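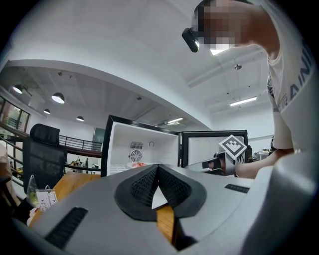 Vlček film to open the Stirkwood season in November

The new feature by Vlastimil Hrubý will have its first public showing at the Stirkwood cinema in Clekside on Wed 27 November, the cinema said this week. The film is called Pralon, after the village in which the whole story takes place, and it runs for 100 minutes. It was produced by Vlček, the small company with which Hrubý has made all of his work until now.

Pralon is his third long film. It follows a woman who returns to her birthplace to sell the house of her father, and who finds that the neighbors have continued to use it. They keep their bicycles in the hall and their apples in the cellar, and on Sundays two old brothers play cards in the kitchen. She does not send them away at once. From this delay the director has made his film, and the people who saw an early version in the spring say that very little else happens in it.

Those who know the two earlier films will not be surprised. Hrubý likes to leave his actors in a room and wait. In his first feature a man repaired a radio during one shot that lasted longer than many short films, and some of the audience left before the radio played. Others remember that shot as the best thing they saw that year. The second film was faster, and it was also less loved. Even the director has called it "a film I made because I was afraid of the first one."

With Pralon he goes back to the older manner. The camera moves only 3 times, and each of these movements is made for a person who walks out of the house. There is no music until the closing titles. The dialogue is mostly in the local dialect, and the Stirkwood copy will have new English subtitles, prepared together with the director, who was not satisfied with the first translation. He found that it made the villagers sound too clever.

"When my aunt speaks about potatoes, she speaks about potatoes," Hrubý said in a conversation with the cinema's monthly program. "In the first subtitles she was speaking about death."

Casting

Only two professional actors appear. The other parts were given to residents of the village, and several of them play under their own names. The production stayed there for 74 days, much longer than is usual for a film of this price, and the crew lived in rented rooms so that the villagers could become used to them. The director has said that he filmed almost nothing in the first two weeks — he went from door to door and drank coffee.

Not all people in the village were pleased with this. One family asked that its scenes be taken out after the shooting was finished, and Vlček agreed. The scenes are not in the version that will be shown in Clekside. Hrubý said he was sorry to lose them, but that he would do the same again.

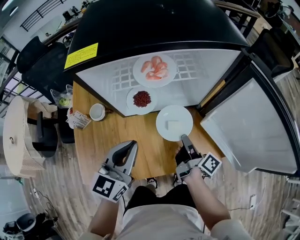
Tickets and further showings

The large hall at the Stirkwood has 691 seats, and all of them will be on sale for the opening evening. The film starts at 7:30 p.m. and the director will answer questions from the audience when it ends. Tickets can be bought at the box office and on the cinema's website. Members of the film club pay the reduced price, but they must show their card at the door.

After the opening, Pralon will move to the small hall, where it will play in the evenings until the end of the month. The first feature will also be shown again, on a Sunday afternoon, from the original print. The second film is not in the program. The cinema said that it had asked for it, and that the director preferred to wait.

A release in other cities has not been confirmed. Vlček said it is in discussion with a distributor and that it hopes to give dates before winter.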